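Small Rooms: papers, floors and what we put on them 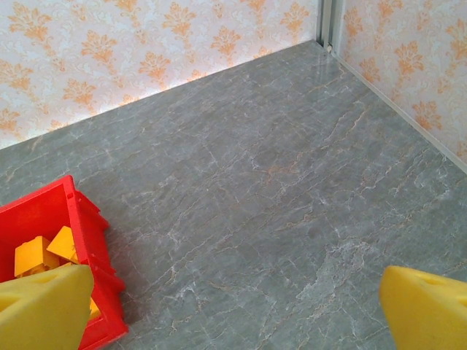 Gallery No. 2, page 50

The gray floor with white and pale orange veins is my favorite of all the floors in this gallery. I looked a long time for a marble pattern which has a little orange inside, so that the floor and the wallpaper know each other. The rust streaks go well with the damask, and the small shine near the back corner gives more depth to the room. The red crate stands at the front with yellow-orange blocks in it.

Welcome to the second part of my gallery. My name is Mélanie Cloutier and I decorate small display rooms, the kind with a floor, two walls and not much more. In the first part I showed only furniture. This second part is about the papers and the floors. French is my first language, so please excuse the small mistakes.

About the wallpaper
The pattern is called Burkatik in my notebook, after the shop where I found the roll. It is an orange damask on a pale ground, with flowers that look like flames. In the roll it seemed to me too strong, and I left it in the cupboard until November. On two walls together it is much calmer than I was afraid of. I tried it first beside a green floor and I do not recommend this to anybody.

When you cut a damask, begin at the corner and go outward to both sides. Crescencio Barrera taught me this. He has hung paper in real houses for many years and he has no patience with people who begin at the edge. If the flowers do not meet well in the corner, a metal strip will cover a small mistake, but it will not cover a big one.

About the corner and the trim
The silver-gray strip goes down to the floor where the walls meet. At the bottom of the right wall there is also a thin pale trim, and I like that it is so quiet. I had a white one before, wider, and it took all the attention. Measure the strip two times before you cut. Mine from Gritthorpe came 900 millimeters long and I used the rest for another room.

About the crate and the blocks
Red is a difficult color with orange, I know. A friend told me to take a gray crate, but on a gray floor it would disappear. This one is plastic, with raised ridges at the edges and a small notch in the rim. One block has a round stud on the top, and the one next to it is pointed like a wedge. The yellow of the blocks is warm enough to stay friends with the wall.

Next pages
On page 51 you will find the Tostance paper, blue with thin stripes, and after this a floor in the style of old kitchen tiles. The Majumder room is still waiting for its trim. If you have a question about a paper, please write to me with the gallery number and the page number, and I will look in my notebook for the name of the pattern.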